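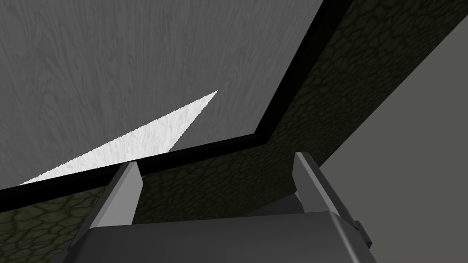 Apr 25, 2018

Students on the Gallent robotics course will present their gripper project in June, after two terms of work carried out in simulation. The course leader spoke to the college newsletter about its progress.

"We have 16 students this year, and most had never written a line of code," the course leader said. "They began with the gripper alone and learned to open and close it on command."

The group has logged 3,566 trial runs in Relix, the course software. Asked whether the students missed working with real equipment, the course leader replied that each of them would have 30 minutes on the Istix arm before the presentation.

"A mistake in simulation costs us very little, so they are willing to try things," the course leader said. "I would like them to keep that habit."

Applications for next year's course are open at the Görtz building reception.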